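Werel Project: Frequently Asked Questions
Last updated 2021-05-07

What is Werel?

It's my attempt to teach robot arms everyday chores from demonstrations people do by hand, with no robot in the room. People hold a gripper, do the chore, and the camera on the gripper records what it sees. Later we train a policy on those recordings and run it on an arm. I'm Renato Yap, I started the project, and I answer most of the email, so this page is me trying to answer fewer of the same emails!

Why not just drive the robot by remote control?

I did that for my first study and it was slow going. A good operator gave me 22 clean demos in a session, and then everybody wanted lunch. With hand-held grippers, several people can work in the same big room at once, each with their own tool, and they get the hang of it fast.

How do you know where the gripper is?

Mostly from the video itself, by tracking how the room moves past the wide-angle lens. We also put square black-and-white markers on the grippers (the cube kind helps a lot, because at least one face tends to point somewhere useful). Two-handed chores are where the markers really earn their keep, since we need to know where one hand is compared to the other. 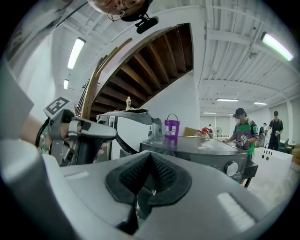
Tracking still gets lost sometimes. Blank walls are bad, shiny surfaces are worse, and a fast swing of the wrist will do it too. We throw those recordings out, and I'd rather lose a few than train on a path that jumps sideways.

How much data did you use?

We collected 2,075 demonstrations and kept 2,000 after the tracking check. All of them are in the set we call Brusari.

Okay, but how well does it work?

On the laundry chore, the trained policy finished 67 percent of its tries in a room it had never been in. I was thrilled, then I watched the failures. Most were late grasps, where the fingers closed just after the cloth had slid away. Sarmiento, our newer training code, is supposed to handle that delay better, but I don't have numbers I trust yet.

Do I need your exact gripper?

Nope, but the fingertips on your robot should match the ones in your demos. I tried mixing two shapes once (my idea, sadly) and the results dropped a lot.

Can I get the data?

Yes! Write to me through the Enomby lab page and say what you'd like to use it for. The next batch should be ready in September.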